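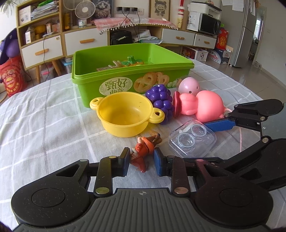 Rostam Ghaffari wrote on 18/04/2022:

> does anyone keep the play food and the little figures together? We had them split in two bins and the kids just dump both. Thinking one tub per set. Also whats a good size – the Conik ones are too deep, everything small sinks to the bottom and never comes out again.

One tub, yes. We gave up on splitting last June. Old cookie tub, the big green plastic kind, wins over anything I've paid for. Square sides, stands up by itself, pineapple goes in first with the top sticking up so even the two year olds know which tub it is.

What goes in ours: pineapple, grapes, the yellow pot, pig, peach, pepper. Pot last or it eats all the space. You can put small stuff inside the pot but then somebody has to remember to look in there.

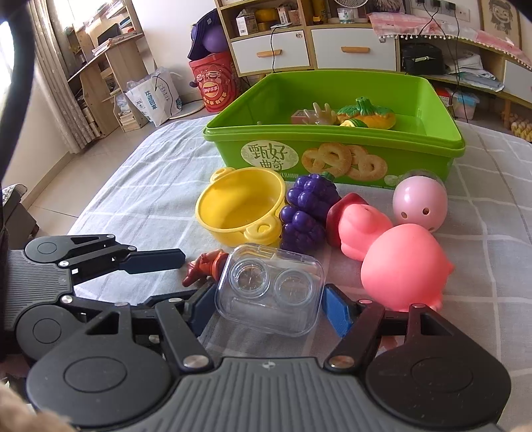 Photo: Serine toy swap list

Tip the lot out on a sheet or a tablecloth first, much easier to gather up after. Checks are good, small things go missing on a flowery one.

Contact lens cases – keep one out for the tiny bits, beads, doll shoes etc. Clear, so you see what's in it. New ones only pls, not one thats had lenses in. And not for the under threes, the lids are small.

Numbers for the swap shelf, Rostam you asked: play food set is 37, animals 77. Write it on masking tape on the bottom of the tub, not the lid, lids wander off.

Zoubi bins are still in the hall closet, 20 of them, no lids. Free to whoever wants. Door code is the same as last time. Would rather not haul them home again.

More later, have to run, school pickup

> Also is the swap still on if it rains?

Yes, indoors, same room. Bring your tubs already packed.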